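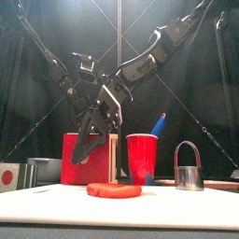
I want to say something in defense of the junk drawer.

My sister-in-law Lamisi moved into a new place in Minstead last year, and the kitchen came without one. Every drawer has dividers! Forks here, spatulas there, a little sloped rack for spices. She loves it. I went over for dinner and asked for a rubber band to close a bag of rice, and the two of us spent ten minutes walking from room to room. She had rubber bands. They were in a labeled tin in the hall closet, behind the labeled tin of batteries.

At my house you open the drawer to the left of the stove and put your hand in. You might get a birthday candle first, or the key to a bike lock I gave up on, but the rubber bands are in there and so is the tape measure, and the takeout soy sauce, and the tiny screwdriver for glasses. I can't tell you exactly where. My hand knows.

I'm not against tidiness. I paid $300 for a closet system once and I'd do it again (shirts want to hang, they really do). What bothers me is the idea that every single object in a home has to have a category. Some things don't. What is a cork you're saving? What is one good shoelace? You either invent a category and buy a bin for it, or you throw the thing out and then need it in December, when the stores are full and you're already in your slippers.

My neighbor Obed disagrees with all of this. He says a junk drawer is just a decision you keep putting off, and he has a point – mine has a warranty card for a toaster that left us years ago. But I put off plenty of decisions and most of them don't hand me a working pen when the phone rings.

I do have rules, a couple anyway. Nothing that leaks. No second drawer, ever, because my aunt Efua had a second drawer and then a third and then it was the guest room. And once a year I tip the whole lot out onto the table and look at it. That's a pretty nice hour, if you put some music on. Last time I found a ferry ticket from Plollholm and a photo booth strip I thought was lost when we moved. I put them both back in the drawer.

Lamisi's birthday is coming up and I've been saving her some rubber bands, a stub of pencil and a couple of thumbtacks. She has a drawer for dish towels that's only half full.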